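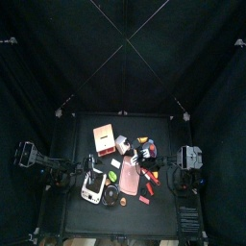 Maarja Bite asked, after reading the last report, why small appliances and soft items are still being grouped together at all, and whether a rule of "hard things first, bags last" would not do the same job with less paper.

Print this page | E-mail this page

Semwal Household Goods Sorting: progress report to Ekberg
Prepared by Evaristo Gallegos, 22nd June

1. Reply to the comment

The rule was tried on the Gramen lots and has been partly adopted. It works where a lot consists of boxes and rigid items with flat sides. It works less well for mixed lots. A crumpled bag or wrapped item often lies against or over several hard items, and leaving it until last means that everything near it has to be worked around. The current rule is therefore:

a) Lift any soft item that lies on top of another item.
b) Take out boxes and appliances, largest first.
c) Take out remaining small rigid items.
d) Return to soft items left on the work surface.

The group shown at the head of the page is a mixed lot under this definition. It has a beige-pink box with a red band, a white appliance with a dark top, and a crumpled mass of white, blue and orange next to a yellow item lying across the top.

2. Work completed in the period

The item register now holds 3,000 entries. Each entry gives a type, a main color, a size class and a note on whether the item can bear weight. The note on weight was added at the request of Baiba Zariņš and has been filled in for all entries except textiles, where the field has been left blank on purpose.

A total of 133 mixed lots were sorted and packed. Lots were made up from the register by drawing items at random within a size limit. Lots in which every item came from the same type were broken up and drawn again.

The packing sheet has been cut from two pages to one. The column for condition was removed. It was being filled in with the same word on nearly every line.

3. Findings

Small kitchen appliances caused the most re-packing. The trouble is shape. An appliance with rounded edges does not sit squarely against a box, and the gap beside it collects small items that are then missed at unpacking. Placing the appliance in a corner of the carton, with its flattest side outward, reduced this. No filler was used in these tests.

Cardboard boxes that already contain something were sometimes entered in the register as empty. All boxes are now weighed before entry. Boxes with openings or slots in the top are packed upright only.

Plastic bags remain the least predictable item type. The same bag may take up a small part of the carton or most of a layer, depending on how it was last folded. Sum-yee Fu proposed a fixed volume for each bag, reached by flattening and folding in thirds. The method has been written up, but it adds a step and the crew has not applied it evenly. A decision is needed on whether to keep it.

Color sorting was dropped. It gave a tidy result but did not shorten unpacking.

4. Materials and costs

We bought 200 cartons in the medium size from Jisgate. The large size was not reordered. Large cartons filled with mixed goods were too heavy for one person to lift under the site rule.

Label stock is sufficient through December. The tape dispensers need new blades, and this will be charged to the consumables line. No transfer between budget lines is requested.

5. Open points

The register has no agreed term for items that are miniature versions of household goods. "Toy" and "appliance" have both been used. Danylo Tkachenko is preparing a list of preferred terms, and existing entries will be changed once Ekberg has approved it.

There are 3 cartons from the first Gramen delivery that do not match their packing sheets. They have been set aside unopened. Instructions on whether to unpack and relist them, or to return them as they are, would be welcome before the next delivery is booked.

The bag-folding step (section 3) also awaits a decision.

Related items
Semwal: carton sizes and lifting limits
Semwal: notes on the item register
Gramen deliveries: packing sheet, one-page version
Comments on the previous report

Search this site
Enter keyword
Go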